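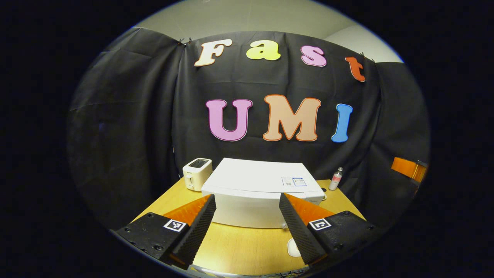 Bohumila Vondráček wrote to us after the spring open day that she had stood behind the rope for one hour, had seen the arm pick up the same cup many times, and had gone home without knowing what a person does in all this. She asked if the next time a visitor could hold the tool in the own hand. Three other visitors wrote nearly the same.

We have read these letters carefully and we agree with them. For the autumn open day of the Galleck workshop in Flallholm we are therefore looking for visitors who want to do the work, and for a small number of paid helpers who will stand beside them. Both calls are on this page. Please read the part which is for you, and then the part "How to apply", which is for everyone.

Work and Study > Open Days > Autumn > Call for participants and helpers

What the open day is

Galleck teaches robot arms to do small jobs in the kitchen and in the household. The teaching is done by people. A person takes a hand-held gripper with two fingers, goes to a table and does the job slowly and clean: takes the cup, turns it, puts it down. The camera on the gripper records everything, and later the arm learns from many such recordings. One recording we call an episode. In our collection there are now 3,075 episodes which we consider good enough to use, and a larger number which we have thrown away.

In the spring 239 people visited us. They saw the arm, they saw a film, and they could ask questions to the engineers. It was a nice day but it was a day of looking. In the autumn the film will be shorter and the tables will be open.

The day is on a Saturday in October. The exact date will be sent to the people who are selected. Doors open at 9:30 in the morning and we close at 4:00 in the afternoon. The place is the ground floor of the Begović building, on the side of the river, the entrance with the green awning.

CALL A - Participants (not paid, 20 places)

A participant comes for one session of 90 minutes. You will get an introduction, you will practice with the gripper, and then you will record real episodes at one of our tables. The gripper has black fingers with a rough surface and orange pieces behind them, and you will notice after a few minutes that you look only at the fingers and not at your hand any more. For most people this is the moment when it becomes easy.

At the tables you will find ordinary household things, such as a small toaster or a spray bottle. The jobs are simple. Some of them are harder than they look, especially to put a thing down without letting it fall the last centimeter.

We would like to have people of different ages and of different professions. You do not need to know anything about robots or computers. It is good for us if some participants are left-handed. It is also good if some have small hands, as the people who built the handle all have large ones and we have heard complaints.

You can take part if:

- you are 16 or older (under 18 please bring a signed letter from a parent)
- you can stand at a table for 20 minutes without a break, or tell us before that you prefer to sit - two tables can be lowered
- you understand spoken English or Czech
- you agree that your recordings are kept and used for teaching the arm

About the last point, some more words. The camera looks forward, between the fingers, to the table. Behind the table hangs a black cloth. Your face is normally not recorded. Your other hand or your sleeve can be recorded, and if you speak during the episode your voice can be recorded too. Before the session you receive a paper where this is written in full. You may read it at home and you may say no, also on the day itself, also in the middle of the session. In this case we delete what you have recorded and you are still welcome to stay for the coffee.

CALL B - Table helpers (paid, four positions)

A table helper is responsible for one table during the whole open day and for two evenings of preparation before it. This is a short job and we say it openly: there is no promise of longer employment after. It has happened that a helper was later invited to work with us, but please do not apply only for this.

Your tasks:

- to show the gripper to each participant, how to hold it and how to close the fingers
- to put the things on the table back to the start position after each episode
- to check that the square black-and-white markers on the gripper are clean and not covered by a finger
- to write in the table book the time, the job and a short remark
- to answer simple questions, and to bring difficult ones to the engineer on duty

The third task is the one which is most often forgotten. A participant who holds the tool too far in front will cover a marker with the thumb, does not see it, and the episode is lost. You must say it in a friendly way and sometimes you must say it five times to the same person.

We are looking for someone patient. Experience in a shop, in a school, in a museum or in a kindergarten is more useful here than experience with machines. You should write in a way that another person can read. You should be able to lift a box of 10 kilograms. English is necessary, Czech is of advantage.

What we offer:

- a fixed payment for the day and a smaller payment for each of the two evenings, the amounts are in the contract which we send to you before you decide
- lunch on the open day, and soup or sandwiches in the evenings
- travel costs inside the region, against tickets
- a written confirmation of your work, if you need it for school or for the employment office

The two preparation evenings are in the week before the open day, from 5:30 to 8:30. You have to be present at both. On the first evening you will record episodes by yourself at every table until you are tired of it. On the second evening you will teach the other helpers, and they will pretend to be difficult visitors.

If you come from Zututstead

The direct train does not run on Saturdays during the works on the bridge. Please take bus 637 from the market square. It stops at the school in Flallholm, and from there it is a walk of 12 minutes along the river. The last bus back goes at 6:10 in the evening. For helpers this is enough time after the cleaning, if the cleaning goes well. If you are afraid to miss it, tell us and somebody will drive you.

How to apply

Please write a short letter or an e-mail to the open day office of Galleck. The address is on the contact page. Write "Participant" or "Helper" in the first line. A long curriculum is not needed.

From participants we would like to know your name, your age, whether you use the right or the left hand, and if you prefer the morning or the afternoon. If there is a job in your kitchen which you would like to give to a robot, write it to us too. We collect these answers and we put the best of them on the wall.

From helpers we need in addition half a page about a situation in which you have explained something to a person who did not understand it the first time. It can be from work or from the family. We read this half page before we read anything else.

Applications are accepted until the last Friday of September, 12:00 noon. Everybody receives an answer, also the persons we can not take. Helpers who are on the short list will be invited for a conversation of 15 minutes, by telephone or in the workshop, as you like. Participants are drawn by lot if there are more letters than places, with some attention to the mix of ages.

Small questions which we received already

Can I bring my children? To the open day, yes. To the session at the table, no, but there is a corner with paper and building blocks, and one parent can wait there.

Can I touch the robot arm? No. The arm works behind the rope as in the spring. The hand-held gripper is not connected to the arm and you can hold it without any danger.

May I take photographs? Yes, in the hall. At the tables please ask the helper first.

Will I see the arm do the thing which I have taught? Not on the same day. The learning takes longer, and it needs many episodes from many people. Participants who leave an address will be invited for a short afternoon in the winter, when we show the result, good or bad.

Is the building accessible by wheelchair? Yes, by the side entrance. Please ring the lower bell - the upper one belongs to the dentist.

Shared 41 times | 6 comments

This website uses cookies to remember your language and to count visits. Accept all | Only necessary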